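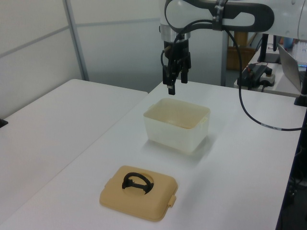
## Unit 3: Teaching by hand and by remote

Course notes, Duván Echeverri. Bring your own copy to the Wilturden lab.

Two ways to show the arm a task:

- **By hand.** Put the arm in free-drive, hold it near the wrist, and move it through the task. Keep your fingers off the gripper.
- **By remote.** Drive the arm from the handset. Slower at first, but your hands stay out of the work area.

Lids are harder than tubs. Come straight down over the recess, stop, then close. If the fingers touch the rim, back off and start the demo over. Don't save it. 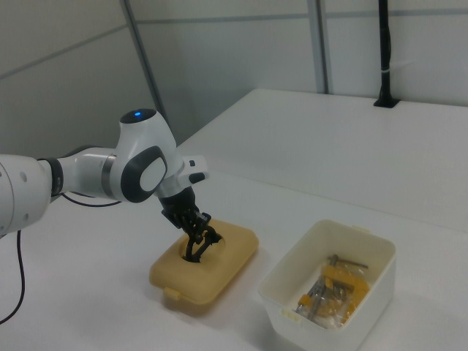 *Fig. 2. Gripper fingers lowered into the round opening in the lid.*

Each pair records four demos by remote and three by hand. Save them in the Huaranga folder under both names. Jhonatan Cáceres checks the folder before the next lab.

Reading: Prarkus manual, chapter 2, the part on free-drive.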